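Working Rules for Hand-Held Gripper Stations: A Review of Practice on the Wokau Project

Student Project Report
Department of Mechanical and Production Engineering
Submitted May 2021

3. Scope of the review

The Wokau project records people handling soft goods with a pair of hand-held grippers, so that the recordings can later be used to train a two-armed robot. At the start of the project, station work was governed by a single page of notes inherited from an earlier course. The page covered lifting and electrical safety. It did not cover how an operator should hold the grippers, what should be on the table, or when a recording should be discarded.

This report compares the habits of operators with a draft set of rules, referred to below as the Rahimi rules after the building in which they were written. The review used 1676 recordings made since October. Recordings of rigid objects were left out of the sample, as they fall under a separate procedure.

4. Rules examined

4.1 Station layout

The draft rules require that the table surface hold only the items named on the task sheet. Equipment that is not in use may stay on the floor or on neighboring furniture, provided the operator can step back from the table without turning. Cables from the grippers must reach the full working area with slack to spare, and must not pass between the jaws and the object.

4.2 Marker plates

Each gripper carries a marker plate by which its position is tracked. The plate is to be wiped before each session and must not be touched while recording. Sleeves and loose cuffs are to be kept clear of it. A plate that has been removed for any reason requires a new calibration, even if it is put back in the same holes.

4.3 Handling of fabric

Fabric is treated separately in the rules, as its shape can hide the jaws from the cameras. An operator should take hold near an edge or fold where possible, close the jaws fully before lifting, and avoid pulling against a stand or rack. The knit task on the Wokau sheet uses a purple knitted item and a black wire rack.
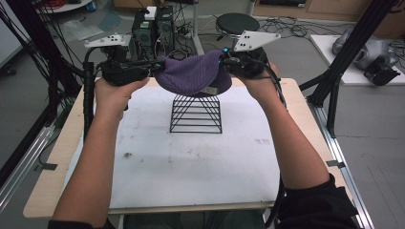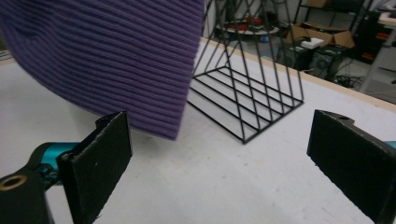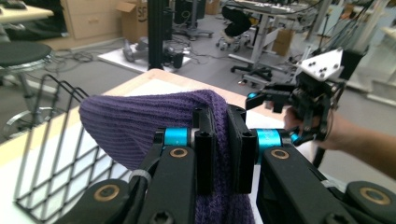
Figure 4. Knit task at the Wokau station, with purple knitted fabric, black wire rack and hand-held grippers.

4.4 Naming and storage

Every recording is named by station, task and operator number. Personal names are not used. Files are copied to the Dando server at the end of the session, and the operator enters any fault in the station log before leaving. Entries made on a later day are marked as late.

5. Findings

Compliance was highest for the layout rule and lowest for the log. Operators who cleared the table first also tended to check the cables, although the draft lists these as separate steps. We recommend that they be joined in one step on the printed sheet.

The rule on fabric was read in different ways. Some operators took "near an edge" to mean the hem only, while others accepted any fold. The final text should name the permitted grip points for each item – a short drawing on the task sheet would be enough.

The draft also sets a limit of 300 recordings per station before calibration is repeated. Two stations passed this limit during the review without a new calibration. The affected files were flagged and kept, pending a decision by the supervising staff.

6. Comparison with the Ukari procedure

The Ukari group, which shares our storage space, works under a procedure written for fixed robot arms. It permits up to 2000 recordings between calibrations. We do not recommend adopting that figure. A hand-held gripper is picked up, put down and passed between operators many times in a session, and its marker plate is more exposed to knocks.

The Ukari stop rule should be adopted without change. Under this rule, any person in the room may call a stop, and the operator opens both grippers and sets them down before the cause is discussed.

7. Open points

The rules do not yet state how long a discarded recording must be kept. They are also silent on left-handed operators, whose task sheets currently have to be reversed by hand. Both points have been passed to the next project group, together with the station log and the marked-up draft.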